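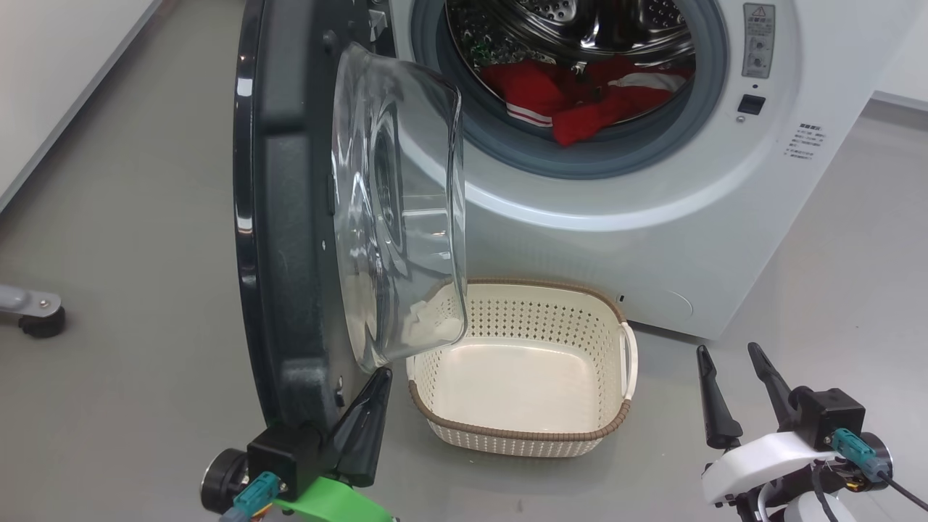 Grerham Laundry Set: buying and planning notes

Welcome, and thank you for opening the README before the data. The Grerham Laundry Set holds 3552 episodes of a two-armed robot working at a front-loading washing machine, and people do train on it. A good half of our mail, though, comes from groups who want to build a station like ours and would like to know what to put in the budget before they ask anyone for money. So this file leans that way, and the format notes are kept short.

What is in the set

Of the 3552 episodes, 2554 are unloading (drum to basket) and the rest are loading. Recording took place at our Stoltow site. Each episode comes with head camera video, joint positions for both arms, gripper opening, and a one-line task label.

What to buy first

Start with the washer, and buy it before you settle the arm mounts. We did it the other way round and had to order a second set of brackets, which was a sad little invoice. Measure how far the door swings and which side it is hinged on, then measure again with the door fully open and a basket on the floor under it. A deep glass door takes up more of the working space than the catalog drawing will lead you to believe!

Baskets are cheap, so get several of the same model and put the spares away. If yours cracks in the middle of a long recording run and the shop has stopped carrying it, you will have two kinds of basket in your data whether you wanted them or not.

Gripper fingers are the line most people forget. We went through 17 pairs during the project, mostly worn at the tips, and we now order them in batches through Tian along with spare cables. Allow up to 137 hours of bench time for setup and calibration if your team is new to it (ours was, and we used every one of them).

What can wait

Water and drainage can wait if you only plan to record loading and unloading, and so can a dryer. We also put off the larger storage server until August and got by nicely on two drives.

Known gaps

One washer model, one site, smooth flooring only. Clothing is mostly small and medium items; bed sheets are missing and we would love to have them.

Layout

episodes/ recordings, one folder each
labels/ task labels, plain text
budget/ our parts list, with a blank column for your own prices

Maintained by the Wutis group. Corrections to the parts list are very welcome, especially lead times.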